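4.2 Floors as furniture

Most studies of shared rooms begin at table height and work upward. Floors are treated as what is left over once the furniture has been listed. In the Darar survey we put the floor first on the recording sheet, a decision that cost us 2 extra pages per site and a good deal of kneeling.

Speckled floors need particular patience. Their makers and buyers praise them for hiding dirt, and they hide it from researchers just as well. Of the 1,978 floor entries in the survey, 46 had to be coded again after the first coder took crumbs for pattern, or pattern for crumbs. Terrazzo and textured vinyl gave the most trouble, partly because each spends so much effort looking like the other (Figure 3). 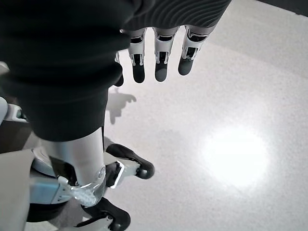

Figure 3. Pale gray speckled floor with a bright light spot and a gray shadow.

Glare was the second problem. Where light pools on a pale surface, the speckle fades toward the center and the coder is left grading a patch of white. Our early sheets, adapted from the Mutirell checklist, offered only "clean" and "not clean," and coders facing a bright patch chose "clean" with suspicious cheer. From June on, the sheet had a third box, "can't tell," and it quickly became popular.

Shadows were scored separately. A shadow with a lumpy outline can pass for a stain at a glance, and the coding guide now asks for a second look before one is entered under spills.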